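Bread Going Stale: What Households in Skerkby Do With the End of the Loaf

Project report, second year, Food and Society module
Mateja Pavlović and Jalen Zamora

Why we chose this

The idea came from my grandmother, who would no more have put bread in the bin than she would have put the cat in it. When Jalen and I were asked to pick something ordinary and look at it properly, we spent a whole afternoon going through grand subjects (school dinners, sugar, the price of olive oil) before coming back to the heel of a loaf sitting on Jalen's kitchen worktop. He was going to throw it away and I was rather shocked, and that was more or less the project decided.

Our question was a simple one. When bread is past its best but still perfectly safe to eat, what do people do with it, and where did they learn to do that?

How we went about it

We put a short paper questionnaire through doors in two parts of Skerkby, the old terraces near the station and the newer houses out on the Cumley road. We delivered 737 in all, over what felt like a very long July, and 204 came back filled in. Our tutor told us to be pleased with that, and we were. The questionnaire asked how often the household bought or baked bread, where it was kept, and what happened to the last few slices. We left a large empty box at the bottom for anything else people wanted to tell us, and I would recommend that box to any student doing a survey, as it gave us most of our best material.

We also sat down with a few people for longer conversations, usually over tea, and usually for a good deal longer than the half hour we had promised them.

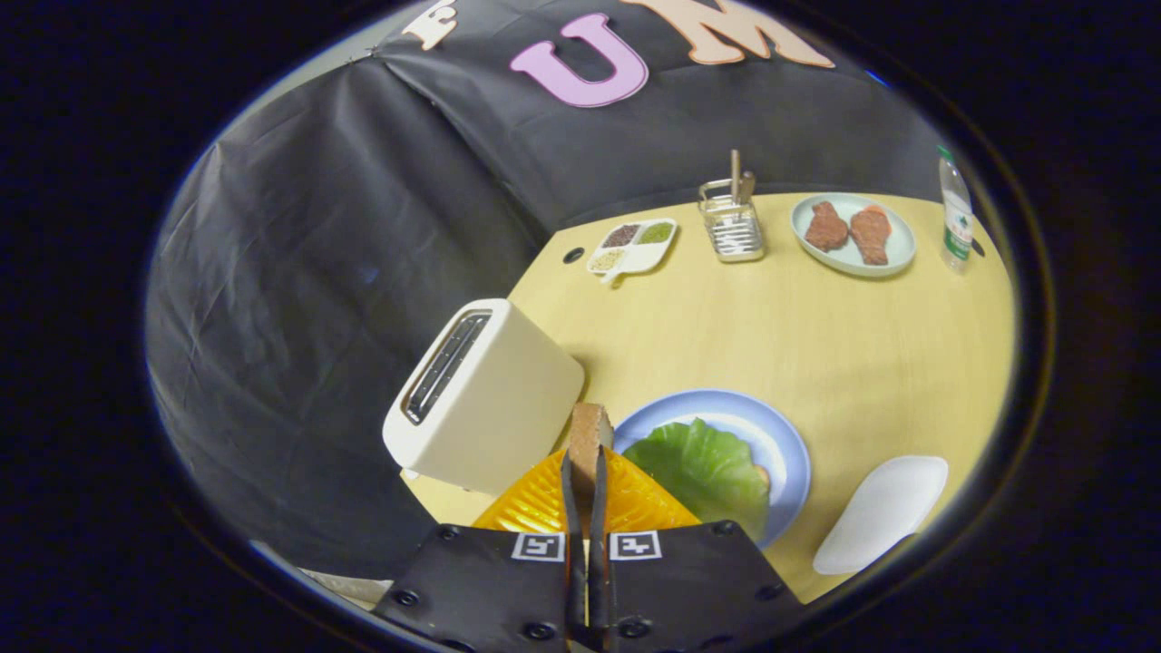 What people told us

Toast was the great rescuer of old bread, by a long way. 100 of the 204 households named it first, and several wrote that they wouldn't dream of toasting a fresh loaf, toast being what you have on the third day. Next came breadcrumbs, bread pudding and feeding the birds, in that order. 50 households said they mostly threw the ends away, and quite a few of those added a little note to say they felt bad about it, which we found touching.

The freezer divided people more than we had expected. In the newer houses it was common to slice a loaf on the day it was bought and freeze half. In the terraces we met real suspicion of this. One gentleman told us that frozen bread "has had the heart taken out of it", and no amount of gentle questioning from Jalen would get him to say more.

Where bread was kept varied a great deal too. We heard about enamel bins, cloth bags, cupboards, the oven (switched off, one hopes) and the fridge. The fridge is a poor choice, as it happens. Staling is mostly a matter of the starch in the crumb firming up again after baking, and this goes faster at fridge temperatures than it does at room temperature. Warming the slice loosens the starch for a while, so an old piece of bread can taste so much better toasted.

As for where the habits came from, mothers and grandmothers were mentioned over and over. The owner of the Mladenović bakery, who was kind enough to let us sit in her back room at five in the morning, said she could tell which customers had grown up in big families by whether they asked for yesterday's loaves.

What we would do differently

Our questionnaire asked about "bread" as though it were all one thing, and a sourdough and a soft white sliced loaf behave very differently after three days. We should have asked which kind people bought. We also suspect that people who care about bread are likelier to send back a form about it, so our figures probably make Skerkby look thriftier than it is.

We had hoped to compare our results with the village of Grurow, but the buses defeated us - two a day, and the second one leaves before you've finished your sandwich. Jalen would still like to go in the spring, and has already started redrafting the questions.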